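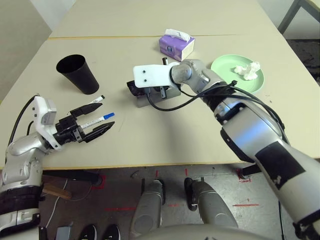
**Figure 1.** Both arms over the table. Left gripper at the markers, right gripper low with a dark object under the bracket.

# Clearing a Table with Two Arms: Does It Work Well Enough to Claim It Works?

Final report, Plalldale Shared Workshop build term
Saturday, November 16, 2019

## 1. What we said we would do

Our proposal in March said that by the end of the term the robot would "tidy a cluttered table without help." We would like to withdraw that sentence. It was written before we had run anything, and most of the words in it are doing more work than they should. The table is cluttered with the same few things every time. "Tidy" means three jobs we picked ourselves. As for "without help," see Section 4.

The three jobs were:

1. put the markers in the black cup
2. put the crumpled tissue on the green plate
3. put the sunglasses on the gray tray

The tissue box stays where it is. It was added to give the vision code something to leave alone, and it turned into one of the more useful objects on the table.

## 2. The build

The humanoid base belongs to the workshop. Our part of the project was the hands and the software that decides where they go. Each wrist has a parallel gripper on a white bracket, and we went through several versions of that bracket before it stopped flexing when the fingers closed. The control code is ours. The grasp planner is a package called Zulla, which we took as it came and then spent a month adjusting.

We want to be careful about Zulla. When a grasp worked, it was tempting to write down that our settings were good, and when one failed it was tempting to blame the package. We didn't test it against another planner, so we can't say which of us deserves the credit or the blame.

The work surface is two tables pushed together. This leaves a seam, and early on the edge detector reported the seam as a long thin object and tried to plan around it. We masked it out by hand. That fix is tied to these tables in this position and would have to be redone if anyone moved them, so it shouldn't be counted as a solution.

Cabling is the part we are least proud of. The black cables run outside the arms and hang in loops at the wrist. On long reaches the loops come down toward the table, and in practice sessions they brushed light objects. A Jevard cable sleeve was ordered and didn't fit over the wrist joint. We could have rerouted everything and we chose to keep running trials, which in hindsight was the wrong order to do things in.
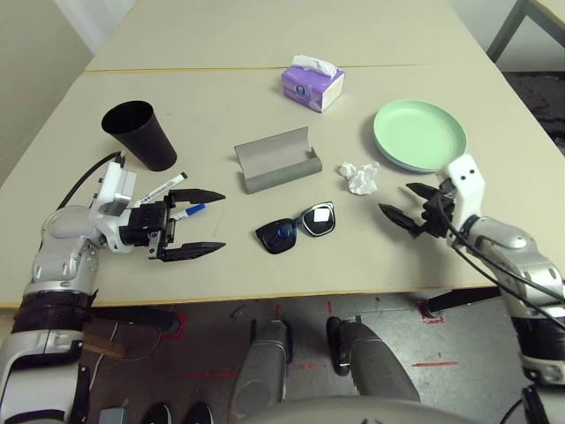
**Figure 2.** Sunglasses folded in front of the gray tray, crumpled tissue near the rim of the plate, left gripper open wide, right gripper pointing toward the sunglasses.

## 3. How we tested

We ran 100 attempts, 50 with the left arm and 50 with the right. An attempt was one object from wherever it lay to wherever it was supposed to go. One of us reset the table and the other kept the log.

Before the first attempt we wrote down what counted as a success:

- the object ends up in or on its target
- it stays there after the gripper has moved away
- nothing else on the table gets knocked over

We recommend doing this first. Without the third rule our numbers would look a good deal better. The left arm can get a marker into the cup and take the cup down with it, and in our practice sessions we had been calling that a pass.

The weak point of the method is the reset. A person put the objects back each time, and that person knew what the robot was bad at. We noticed that the sunglasses kept being set down with the bridge facing the right arm, which is the easy way. From then on we used a sheet of starting positions, but the earlier attempts are mixed in with the later ones and we can't separate them.

## 4. What happened

**Tissue.** The best of the three jobs, and we don't trust it. A crumpled tissue can be picked up from almost any side, it doesn't roll, and the plate is wide and shallow. If the gripper lets go anywhere near the middle, that's a success. A demonstration made only of tissues would look excellent and would tell you very little.

The vision code also sometimes chose the tissue poking out of the box in place of the loose one. By our rules this is a failure even when it ends with a tissue on the plate. We argued over that and kept the rule.

**Markers.** Mixed. The fingers are long and flat, and a marker lying next to a finger at a shallow angle tends to turn when they close. The capped end is thicker, so the grip is different depending on which end is nearer. The bigger problem is the cup. It is tall, narrows toward the bottom, and weighs very little, so a small error in height tips it. Most of the left arm's failures were cup failures. A heavier cup would raise the score at once, and we would ask anyone who reports a high score on this kind of job what their cup weighs.

**Sunglasses.** Poor. Dark lenses reflect the overhead light, and the depth reading on them jumps around. When the arm did pick them up, it often held them at an angle that the tray's front lip wouldn't accept. We count this job as not done.

**"Without help."** During the 100 attempts we stopped the arm by hand whenever it looked likely to hit the table. Those were logged as failures, which is fair, but it also means the robot never had to deal with the results of its own bad plans. A run left alone for an hour would be a different test, and we haven't done it. 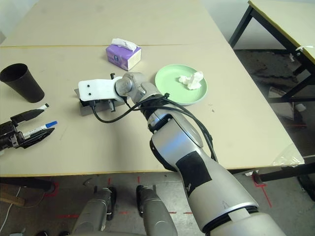
**Figure 3.** Right gripper at mid-table beside the plate, tissue on the plate, black cup tipped at left.

## 5. Is two arms better than one?

Our proposal claimed it would be. We have no evidence for that. The arms almost never did anything together. The left one handled what was on the left, the right one handled the rest, and when both wanted the middle of the table one of them had to wait. One arm on a longer reach might have done the same jobs in the same time with half the wiring to go wrong.

The one case where two arms should help is holding the cup still with one while the other puts the marker in. We wrote the code for this. It ran in the Yeon simulator and was not tried on the real robot before the deadline, and we would rather leave it out of the results than hint at it.

## 6. What we would accept as proof

- starting positions drawn at random and laid out by someone outside the project
- objects the code hasn't been adjusted for
- the tables pulled apart and put back, with nothing retuned
- no hand on the stop button unless something is about to break

## 7. Left for the next group

The bracket drawings and the raw log are in the project folder. The seam mask is in the settings file under a name that doesn't explain itself, so search for "seam." Please fix the cables before running anything, and label the spare gripper fingers, which are in the drawer under the bench vise.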